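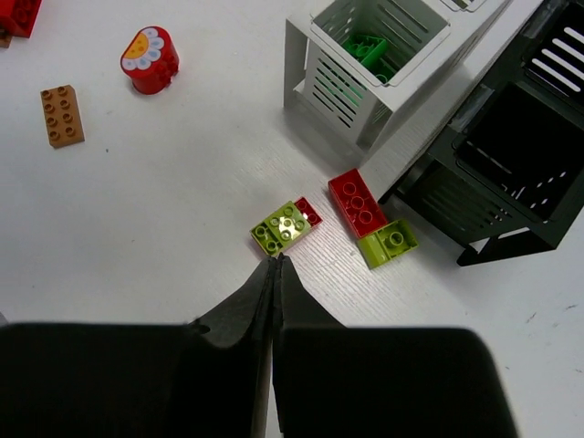 Toy building bricks and two slatted baskets on a white tabletop.

Search this site Enter keyword Go

Churches in Narkidcombe call for change on public health funerals

2 min read
27 shares 13 comments

Churches in Narkidcombe have asked the council to let relatives attend every funeral it pays for, and to give at least a week's notice of the date.

The request is set out in a statement read at Sunday services across the town and handed in at the council offices on Monday. It has been signed by the clergy of 13 congregations, among them the Catholic parish, both Anglican churches, the Methodists and the Salvation Army corps.

Public health funerals are held when someone dies and there is no one able or willing to make the arrangements. The council in Narkidcombe arranged 27 of them last year. Most took place at nine in the morning without a service, and in several cases family members found out the date only afterwards.

The statement says the dead are owed the same respect whatever they leave behind. "A person does not lose their dignity when the money runs out," it says. "We bury our dead as a duty to them and to God, and we do not believe that duty is met by a hearse and a locked chapel."

It goes on to ask for three changes. Relatives and friends should be told the date in writing and allowed to be present. A minister, or a celebrant for those of no faith, should be offered as a matter of course. Ashes should be kept for a year before they are scattered, in place of the present three months.

Canon law and Anglican practice both leave room for burial or cremation, and the statement takes no position between them. It does ask that where a person is known to have wanted burial on religious grounds, the wish is followed even if it costs more. Muslim and Jewish residents were consulted on that paragraph, and a short note from them is attached.

The text grew out of the Alarcón lecture, given each spring at the Catholic parish hall on a subject in Christian ethics. This year's speaker was Wendy Dunmore, a former hospital chaplain who now teaches pastoral theology. She told an audience of 40 that she had stood at gravesides where the only other people present were the bearers.

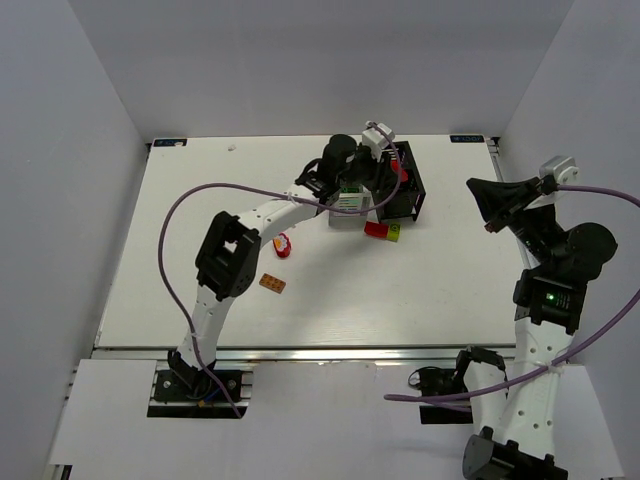
Her lecture drew on the old list of the works of mercy, in which burying the dead comes last. She argued that it had slipped out of view as funerals passed from parishes to firms, and that churches had been too ready to let it go. She did not spare her own tradition, and said that fees charged by some dioceses for the use of a church building put families off asking.

Speaking after the statement was handed in, she said she was pleased with the wording but would have liked it to go further on fees. "We are asking the council to spend money," she said. "I think we should say plainly what we are prepared to spend ourselves."

On that point the signatories have agreed that no charge will be made for clergy at a public health funeral, or for the use of a church. The Methodist church will also open its side room afterwards so that mourners have somewhere to sit and get a hot drink.

The council's contract for the funerals is held by Plekar, a funeral directors with branches along the coast, and comes up for renewal in August. The firm said it would carry out whatever the new contract required and that its staff already read a short prayer or poem when asked. It would not comment on costs.

Zesska, a charity which gives advice to bereaved families, welcomed the statement but said the request on notice needed care. In some cases a relative is traced late — or has asked not to be contacted — and a fixed rule could mean long delays before a funeral could be held. It would like the council to publish its policy in full so that families know what they can ask for.

A council spokesman said officers would look at the statement alongside the contract. He said that relatives were never turned away, but accepted that the early slots were used for cost reasons and that letters had sometimes gone out late.

A service for all those given public health funerals in the past year will be held at the Catholic church in November. Their names will be read aloud, and it is open to anyone.

27 shares Share Print Comments (13)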